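The Ludby fabric shaver - mains powered, for knitwear, blankets and bedding

Hello, Leena Aaltonen here, and I'm going to go on a bit about bobbles. I sell darning wool, mending kits and wool soap from my shop in Pletcombe, and the thing people ask me for most is a decent fabric shaver (I must have tried every cheap one going before I settled on the Ludby!).

It plugs into the wall, so it doesn't fade halfway down a sleeve the way the battery ones do. The head is wide and gently rounded, and there are three heights. Low is for fine jumpers, middle is for ordinary knits and cotton sheets, and high is for anything with a bit of fluff you'd like to keep. Plush throws always go on high in my house, and I go slowly.

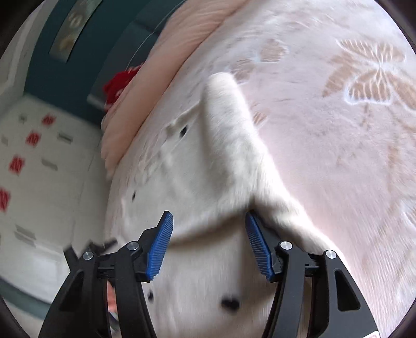 Can I use it on a blanket that's still damp?
Wait until it's bone dry. Damp fibres clump together and clog the blades, and you'll spend longer cleaning the head than shaving.

Lay whatever you're doing on something flat and fairly firm. I use the bed, mostly, with the covers pulled tight - you get the room to spread a whole cardigan out. Smooth the knit with your free hand, keep it away from the head, and work in small circles without pressing. Ribbed knits are the fiddly ones. Go along the ribs first, then lightly across, and stay well clear of buttons and any loose threads.

The fluff pot twists off at the back and wants emptying more often than you'd think. My first go at an old Nidon cardigan filled it twice, and I was thrilled.
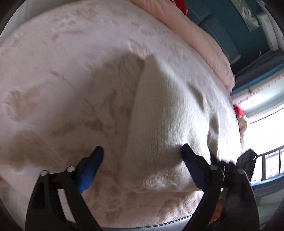

What's in the box

Shaver with fixed lead
Spare blade
Cleaning brush
Cotton drawstring bag

Order code: 1608
Lead: 2,000 mm
Weight: 628 g

Spare blades are sold singly, and the Tuominen ones fit too if you already have some in a drawer. I changed mine in December after a good year of use. Unplug it first, please!

Orders go out from Pletcombe by second-class post. If yours turns up with a cracked pot, email me a photo and I'll send another.

Page updated 16/03/2026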